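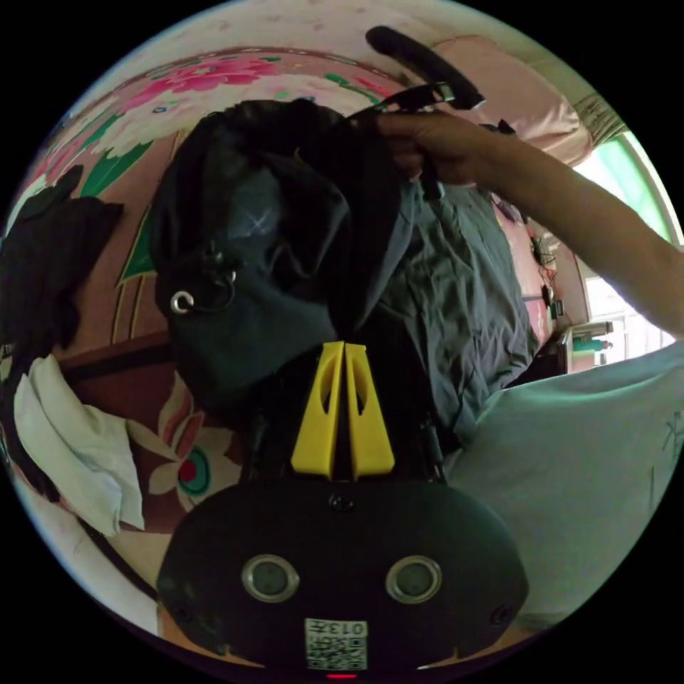

Page last changed: 2026-01-01

Gornora 584 Skosden coastal ferry, plastic kit. Back in stock, small shipment. 93 parts on grey sprues, waterline hull only, no full hull option this time sorry. Decals for 2 ships, the Skosden as built and the Đồng after her refit. Instructions are a fold-out sheet, colour guide on teh back. Funnel is a two-piece moulding, seam down the centre needs filler.

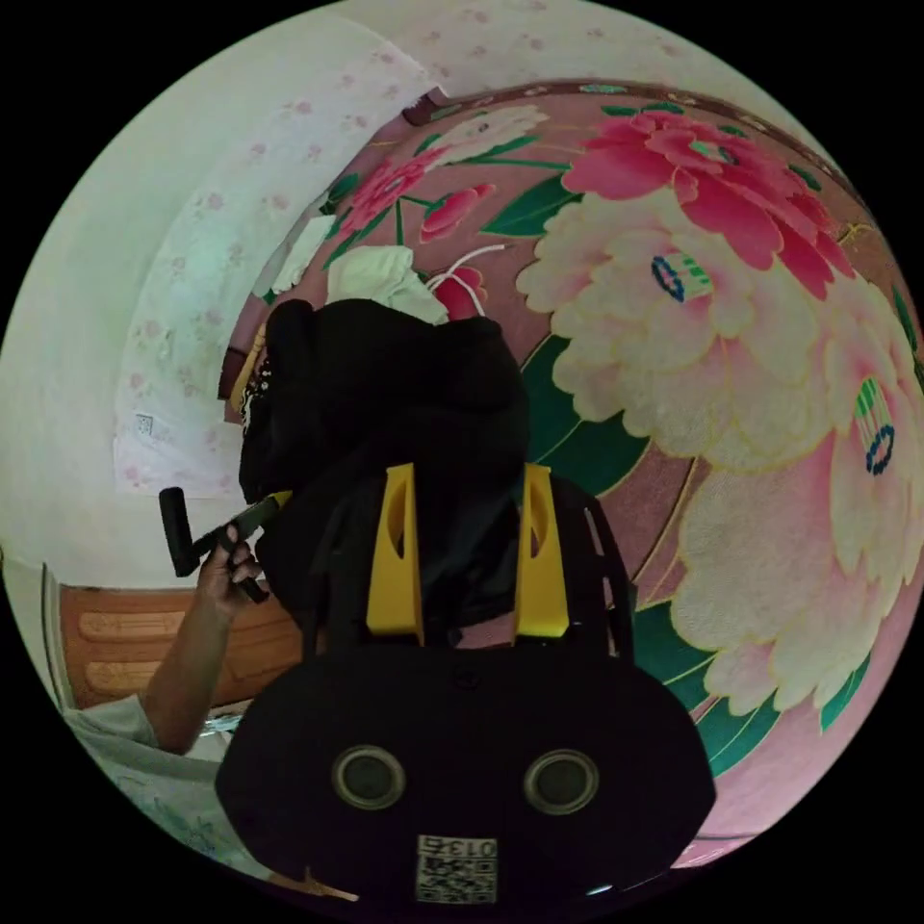

Railings are photo-etch, one fret, included in the box. Cut over a hard tile and keep a tray under it. Stanchions are tiny and they ping. Lose one on a busy print like the big peonies on that pink quilt and you'll be there all night. No spares on the fret, Gornora don't sell them seperately either.
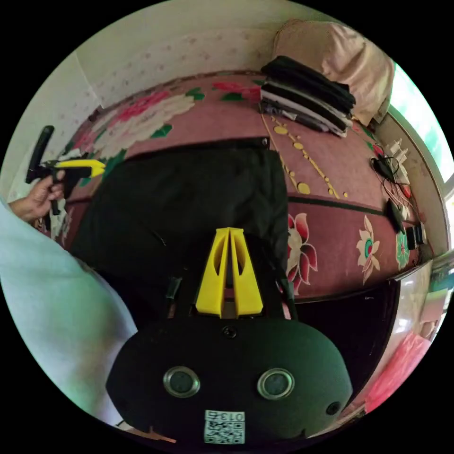
Ship Kits > Add-ons & Paint

Rerkico mast set fits, trim the locating pin first. Lifeboat covers due March. Paint and glue not included. Hull colour is a warm grey, any acrylic close to it will do. Pre-orders for the covers by email, pay when they land.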